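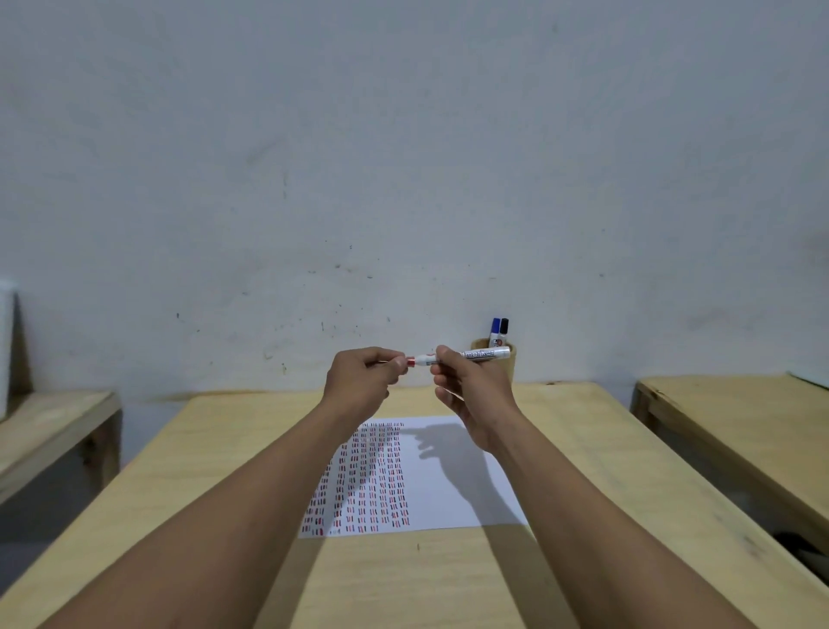
Section 4: Setting Up Your Fidach Family Wall Planner

By now you should have the planner hanging on its rail (Section 3) and the protective film peeled away from the writing surface. If a corner of the film is being stubborn, warm it for a minute with your hand and try again from the other side. This next part is the one most families enjoy, so pour yourself something nice, call everybody over, and give it a good 40 minutes the first time. After that, a new month takes hardly any time at all.

Before you begin

You will need the planner, a set of whiteboard markers in different colors, a soft dry cloth, the magnetic strips from the small envelope, and whatever you use now to keep track of things, whether that's a phone, a paper diary, or the backs of envelopes (we know, we did it too!).

CAUTION: Use dry-erase markers only. Permanent markers and paint pens will stain the surface, and stains of that kind are not covered by the Fidach guarantee. Please read the barrel of the marker before you write, especially if it came out of a drawer with a lot of other pens.

Laying out the month

1. Write the name of the month in the long box at the top. If you're starting partway through, say in the middle of February, go ahead and fill in the whole month anyway. It's easier to find your place with all the numbers there.

2. Number the days in the small corner squares, using black. Keep the numbers small, as the rest of each square is for the things you really want to remember.

3. Choose a color for each person and write everyone's name in the key on the left. Children usually have strong feelings about this, so let the youngest pick first.

4. Add the things that never move: school hours, work shifts, trash pickup, piano. Use the magnetic strips for anything that repeats every week, and you won't have to write it all over again next month.

5. Add birthdays and appointments, each in that person's color. Put the time first and the place after it, like this: 4:15 dentist.

6. Leave the bottom row alone for now. It's meant for notes and shopping, and it fills itself up soon enough.

NOTE: Let fresh ink sit for a few seconds before you touch it. Left-handed writers may prefer to start at the right side of the board and work back. Our colleague Maj-Britt Kristiansen has done hers this way for years and swears by it.

Looking after your markers

Press each cap on until you feel it click, and store the markers lying flat if you have the space. Markers kept standing with the tip up tend to go faint. If one has started to fade, lay it on its side overnight with the cap on and try it again in the morning before you throw it out.

Wiping the board

1. Wipe with the dry cloth in straight strokes from top to bottom.

2. For marks that have been up longer than a month, draw over them with a fresh dry-erase marker and wipe both layers away together while the ink is still new.

3. If a gray haze stays behind, use a cloth dampened with plain water, then dry the board completely.

CAUTION: Do not use scouring pads, nail polish remover, or kitchen degreaser. Take the magnetic strips down before using any water, and put them back once the surface is dry.

When you're happy with your month, go on to Section 5, which covers the side pocket and the clip for school letters.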